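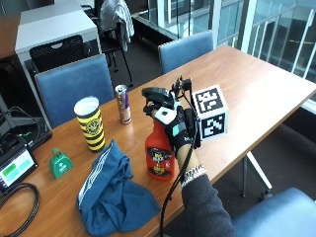 The drawer labeled "misc. small carnivore" at the Furkdale museum holds nine skulls, and for most of the last century eight of them were correctly named. The ninth, number 411, went by polecat until Adesuwa Onyeka opened the drawer last November to look for something else.

She wanted a loose jaw from the same collector. What she noticed was the ear region of 411. In a polecat the auditory bulla, the bony shell that houses the middle ear, is fairly flat and low. On this skull it was swollen and divided by a faint groove, with a small inner chamber in front and a larger one behind. That arrangement belongs to other families of carnivore, genets and mongooses among them.

"I put it back and went to lunch," Onyeka says. "Then I came back and it still had the wrong ears."

Skulls get misnamed for ordinary reasons. The collector who sent 411 in, a surveyor working out of Warkenia, shipped his material in mixed crates and wrote his labels in pencil. A clerk copied them into the ledger later, sometimes after the pencil had rubbed off. Where there was a gap, the clerk appears to have gone by size.

Size is a poor guide. A small genet and a large polecat can have skulls of much the same length, and both are long and low with a narrow waist behind the eyes. Teeth are better. Polecats have a single molar on each side of the upper jaw, a wide one set crosswise. Genets have two. In 411 the back of the upper jaw is broken on the left, and on the right the teeth had dropped out, leaving only the sockets.

Povilas Toom, who looks after the bone collection, cleaned the sockets with a soft brush and counted roots. There was room for two molars. He also found a third tooth socket in front that he couldn't match to the drawing he was using, and that held things up until spring – the drawing was of a different species.

Ye-rin Nam measured the skull against the museum's reference set, taking the width across the cheekbones, the length of the palate and the distance between the eye sockets. She did the whole set twice, a week apart, without looking at her first numbers. The two rounds agreed closely enough for her to stop there. The result put 411 with the genets.

Which genet is harder. There are more than a dozen species, and specialists still disagree on where some of them begin and end. Coat pattern does a lot of the work in the field, and the museum has no skin to go with this skull. Joon-young Ahn would like to drill a little powder from the inside of the braincase and try for DNA. Toom is not keen. The skull is thin there, and old bone that was boiled clean often gives nothing back.

For now the new label reads "Genetta sp." and is dated 18/07/2023. The old one has been kept in the box underneath it. Onyeka has still not found the jaw.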